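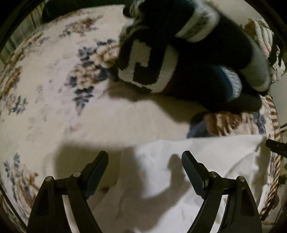
Rasmont blanket and bedding drive brings in 3712 items

October 6, 2019

RASMONT - The fall bedding drive at the Beaudoin Street hall closed with 3712 blankets, sheets, pillowcases and knitted throws handed in, organizers said. Sorting has started and the first bundles are due to go out before the cold weather sets in.

The drive opened in May and was first planned as a summer collection only. It was kept going after the shelter in Fodeck said it was short of warm bedding and had space to store more.

Donations came in at 12 drop-off points, including the library, both fire stations and the Jamex grocery store on Route 116. The grocery store took in the most. Its bins were emptied twice a week through August and daily in the last part of September.

Sheets and pillowcases made up more than half of the total. Plain white and floral cotton were the most common. Heavy knits and fleece throws were fewer, but they are what the shelter has asked for first, so they are being sorted ahead of everything else.

Each piece is opened out flat, checked on both sides for holes and stains, and folded again. Thick items are shaken out and their seams and edges looked over, as loose yarn at the border can unravel in a washing machine. Dark knits take longer to check than light ones. Anything that passes is washed at the hall and tied into bundles by bed size.

Pieces that are too worn for a bed are put aside. Clean towels and torn cotton sheets go to the Fodeck animal shelter, and the rest goes to a textile recycler.

The first 109 bundles are set aside for families on the county's housing list. Each one holds a fitted sheet, a flat sheet, two pillowcases and at least one warm layer. Later bundles will be divided between the shelter and two churches that run overnight rooms in the winter.

The drop-off bins have now been removed, and organizers asked residents not to leave bags outside the hall. Several were left by the side door overnight last month and were soaked by rain.

People who still have bedding to give can bring it to the front desk of the hall during office hours. Twin and full sizes are needed most. Pillows, electric blankets and mattress pads cannot be accepted.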